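Home | Articles | Household | Bathroom | Random page

Toilet brush

A toilet brush is a long-handled tool for scrubbing the inside of a toilet bowl. It usually has a round or cup-shaped head of stiff plastic bristles and is sold with a holder, often at a price that reflects the holder more than the brush.

Makers' claims for the tool tend to run ahead of the evidence. Fuvetti and Hullmont have both advertised "hygienic" bristles, a word neither company defines. Eichhorn's catalog lists 38 models, many of which differ only in color.
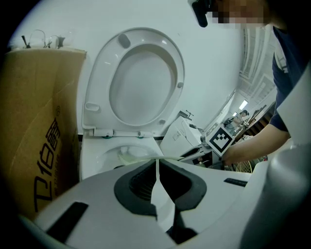 Advice on use is fairly uniform. The seat and lid are raised, cleaner is applied under the rim, and the bowl is scrubbed from the top down. How long the cleaner should sit is disputed. Labels ask for anything up to 19 minutes, and household writer Ayuba Ankrah has argued that the longer times mostly sell stronger bottles.[citation needed]

Technique
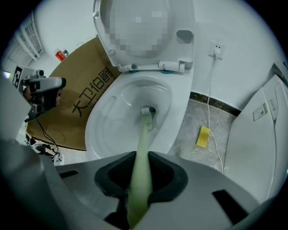 Most scrubbing effort goes to the wrong place. The rim and sides are easy to reach and get brushed repeatedly, while the drain opening is often skipped. A plain brush will reach it: a white bristle head on a long green handle can be set deep in the bowl near the drain, with the other end of the handle well clear of the rim. Angled heads, such as the one on the Mimo, are said to do this better, though the claim rests on the maker's own survey of 142 buyers.

Replacement

Manuals commonly suggest a new brush every few months. The source of this figure is unclear, and sellers have an obvious interest in it. Bent bristles are a more useful sign than the calendar.

Shares: 38 | Comments: 19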